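In Defence of the Good Room
3 min read
Print this page | E-mail this to a friend

My aunt in Cladton kept a front room that was never sat in before six in the evening, and as children we thought it the silliest waste of a house. I have changed my mind, slowly and over many years, and I should like to put in a kind word for the formal sitting room — the long curtains, the carved sofa, the little table that shows every fingermark.

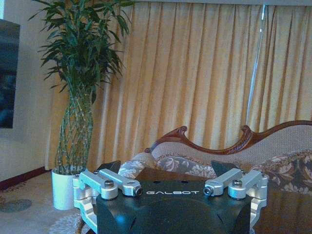
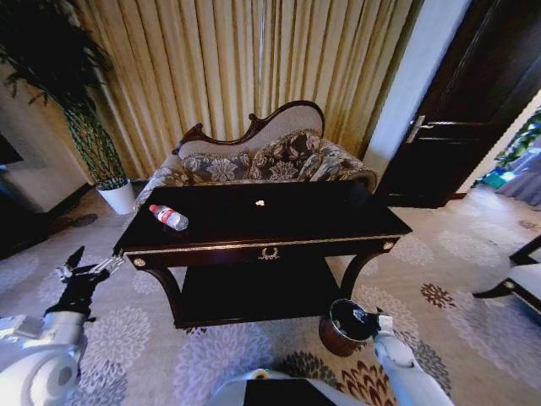
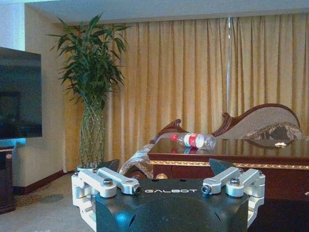
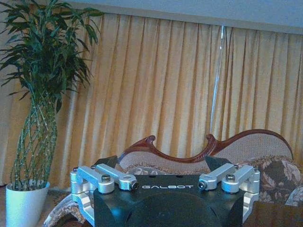
People tell me such rooms are gloomy, and I know what they mean. The fashion now is for one big space where you cook, eat, work and argue about the television, with everything pale and low and easy to wipe. I lived in a flat like that in Dostura Street for 2 winters and I was perfectly comfortable, but I could never tell when the day had finished. The washing-up was always looking at me.

A room with a bit of ceremony to it does something for your manners. You sit up straighter on a carved sofa, partly because the wood digs into you if you don't, and you find that you talk to the person beside you. My aunt's had a back like a church pew and I heard all the best family stories on it, including the one about the goose, which I am still not allowed to repeat.

I will also speak up for proper curtains, the full-length sort. Mine came from a shop called Waweru, and I paid more than I have ever admitted at home. They took two of us a whole Wednesday to hang, and there was some language. That was thirty years ago and they have outlasted a boiler, two carpets and a great many opinions about blinds. Drawing them on a December afternoon is still the nicest job in the house.

None of this means a good room has to be kept like a museum. That was my aunt's one mistake, bless her. Let people put a drink down, let them leave the newspaper about, and go round with a duster when they have gone home. A polished table will forgive you a good deal if you get to the ring before breakfast. I use the Cindoven polish, the one in the tin, and an old vest.

So if you have inherited a fussy sofa and are wondering whether to paint it grey or send it to the saleroom, please give it one more winter. Put a lamp near it and ask somebody round.

Print this page | E-mail this to a friend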